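Small spur gear with brown spots on the teeth, clean it or replace it?

Asked by Liliana Villa, Mar 17, 2022

Good evening to all. I have a Dondis pasta machine with motor, bought used. It stayed in the cellar of my uncle for a long time. When I opened the side cover, I found the small metal gear has brownish spots on some teeth. The machine turns, but it makes a dry noise when the dough is thick. Is it enough to clean the gear, or must I order a new one? The new one costs 19 dollars plus shipping, and I am not sure the size is the same. Sorry for my English.

3 answers

Flokura
Spots of this kind are usually only on the surface. Take the gear out and leave it in white vinegar for 40 minutes, then rub between the teeth with an old toothbrush. Rinse, dry it very well with a hair dryer, and put a thin film of food-safe grease the same day. If you wait, the brown comes back. When it is clean, pass your fingernail over each tooth. If the nail catches in a hole, order the new one.

Nuchit
just buy new, life is short

Flinetti
I agree with Flokura, but vinegar I would use only for plain steel. If somebody put a coating on the gear, it can come off. I use a little oil and sandpaper of 240 grit, folded thin, and I go along the tooth, never across. Please check also the other gear, the one it turns against. The dry noise can come from there.

For the size, count the teeth and measure the outside with a caliper. Measure 2 times, because the teeth are short and it is easy to slip. The hole for the shaft must be the same too.
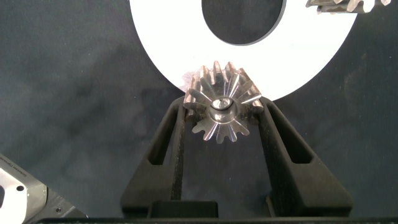

Comments on this answer

Liliana Villa: Thank you, this is very clear for me. The spots are on the teeth, the hub in the middle is smooth and shiny. I will try first the oil and the sandpaper.

Flinetti: Good. If the hub is smooth I would not touch it with the paper. Write again if the noise stays.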